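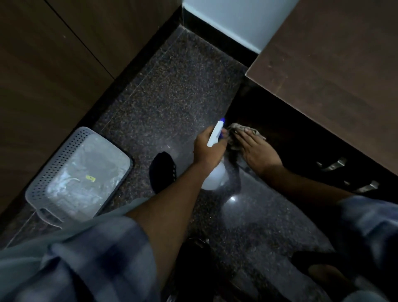 ## Cleaning products and indoor air in student housing

Project report, draft 2 (September)

### Question

Does the kind of cleaner people use at home change how the air smells and feels afterward, and for how long? We picked student apartments. Small rooms, windows often shut, lots of shared stuff.

### What we did

Asked 25 students living in the Faris and Testa buildings to fill out a short survey. Then picked 6 apartments for a closer look. Each one cleaned the same way for a week with their normal product, then a week with plain water and a little dish soap. Everybody wrote down smell, headaches, itchy eyes, windows open or closed. Scale of 0 to 8, where 8 is "had to leave the room".

No air meter. We wanted to borrow one from the chem department but it was booked the whole month. So all of this is self reported, keep that in mind.

### Results

- Sprays scored worse than anything poured on a cloth first. Average for sprays was 7 in the bathroom right after cleaning, much lower in bedrooms.
- Scores dropped fast with a window open. With windows shut people could still smell it at bedtime.
- Lemon scent got the most complaints, which suprised us.
- Soap and water week: almost no complaints about air, several about streaks on wood and on mirrors.
- Two apartments in Testa forgot to fill in the log for part of the soap week. Left those days out.

Survey part: most people buy whatever is cheapest. Hardly anyone reads the back label. A few had mixed products in the toilet before and didn't know some mixes are dangerous (bleach and ammonia). This should probably be its own project.

### Problems

Small group. People knew which week was which so they may have expected the soap to be better. Rooms are different sizes and we didnt measure them. Testa has bathroom fans, Faris doesn't, so comparing the buildings is not really fair.

### Next

Get the meter. Same product in every apartment. Longer log, maybe on phones. Table of raw scores still has to go in the appendix.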